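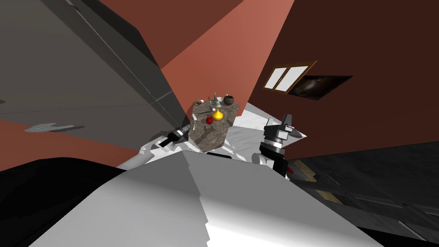 ## Opening (keep it loose!)

Hi everybody, thanks for coming. Ask who here has moved a library catalog before – wait for the groans.

- Covness had 3,772 records on cards, and I typed in way too many of them myself
- 1,537 had no subject heading at all (pause here)
- Mustlow branch: same mess, nicer drawers 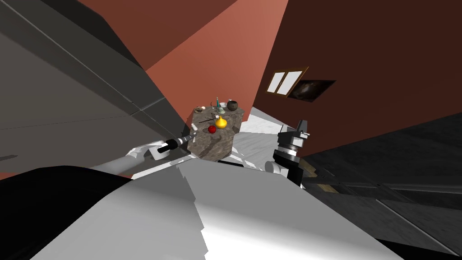
## What I'd do again

Start with local history. People ask for it every week, and it's fun to read! Then questions.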